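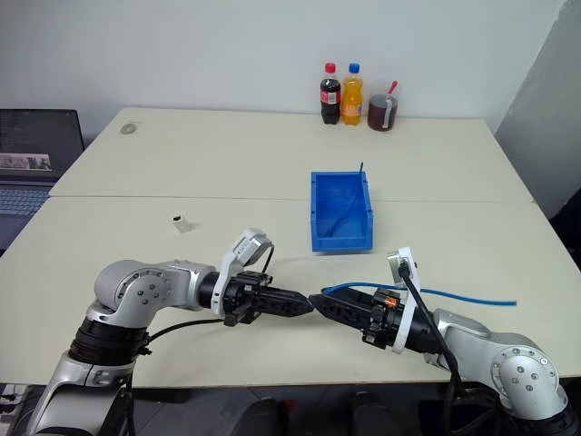 Uriel Jaramillo wrote in to say I'd left the dullest costs out of my last page on setting up a pair of arms at home, and that by the time he'd paid for cables, brackets and a decent table he was well past what he'd put aside. Fair call! I did the same thing with my first arm, so let's fix it.

Start with the table. Two arms want a lot more width than you'd think, and you still need room behind them for a bin and whatever you're sorting. Mine wobbled at first and I blamed the arms for a week (it was the table). If you're joining two sections together, run your hand along the seam before you pay, or small things will catch on it.

Budget for the cords next. Each wrist camera needs its own cable, long enough to let the arm swing right around without tugging at the plug. I buy mine from Zestalley and always get a spare. Get a proper power strip too, and keep it off to the side where your feet won't find it.

Fingers! The long tapering sort are lovely for picking up a bit of cable and putting it in a plastic bin, and pretty hopeless on a jar. Ask what a second set costs before you order. Tovar quoted me a wait of up to seven weeks for theirs, so I'd put them on the first invoice.

Secondhand is fine for arms if you can see them move first. Listen at the elbow, wiggle each joint with the power off, and ask for the original mounting bolts. Kuo-hua Liu got two from a shop clearing out in Purville and had to chase the bolts until May.

Things I wouldn't spend on at the start: fancy bins (the cheap plastic ones with a low front are easier to reach into anyway), a bigger laptop, matching anything. Drinks go right at the back of the table or, better still, in the kitchen.

I keep the whole lot in a Vanby notebook, with one page for what I've paid and one for what I'm still waiting on. The second page is always longer. Next time I'll go through brackets, as I've had a few questions about the colour of mine and whether you can paint them.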